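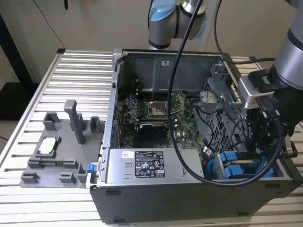 How far can the Nilwood success score be trusted when the arms take parts out of a desktop tower?

Only as far as the conditions it was recorded under. The score tells you how often a trained policy finished a step on your bench, with your tower, on the day you ran it. Treat it as a local reading and follow the steps in this section before you compare it with anyone else's.

4.3 Setting up a repeat trial

The Prisetti paper reports a success rate of 80 percent on the drive removal step. We have not matched it at Unwood. Some of the gap may be our hardware, and some of it is probably how the trials were counted. The procedure that follows is stricter than the one in the paper, and your numbers will likely come out lower.

1. Lay the tower on its side with the open face up. Take the side panel off and store it away from the table.

2. Push the tower by hand from each side. If it slides, fix it to the table slots before going on.

3. Route the arm cables so that neither arm pulls on them at full reach. Move both arms slowly through the whole path once with the policy off.

CAUTION: Unplug the tower from the wall before either arm is powered. Do not let anyone open the power supply, even if a trial plan calls for it. It can hold a charge after it is unplugged.

4. Load the policy file and write down its checksum. Two files with the same name are not always the same file. We lost a week in February to this.

5. Set the force limit to 15 newtons. The Londoño controller accepts higher values without a warning.

6. Run the step with no help. A trial in which a person nudges the tower, frees a cable, or restarts the arm is a failure. Log it as one.

7. Put the part back by hand and shift the tower a little before the next trial. If the tower stays in exactly the same spot every time, you are testing playback.

Note: The paper does not say whether its tower was moved between trials. We asked and did not get a clear answer.

4.4 Reading the log

Each trial writes one line. Error 1514 means that the gripper closed and the force reading never rose. The software files this under "skipped" and leaves it out of the score. We think that is wrong. Change the setting count_skipped to true before your first trial, and say so in your report.

The score screen also shows a confidence bar. It is computed from the policy's own estimate of how well it did. Ignore it.

CAUTION: Do not clear the log between sessions. The score is rebuilt from the log at start-up, and a cleared log gives a fresh score with no sign that older trials existed.

4.5 Before you report a number

Give the number of trials along with the rate. We do not accept a rate from a short afternoon run, and for any claim about a new tower model we ask for 500 trials. State the force limit, the checksum, and how the tower was moved.

If your rate drops sharply on a second tower of the same model, report both rates separately. Do not average them. Retraining on the second tower is covered in section 5, along with the reasons we doubt it helps much.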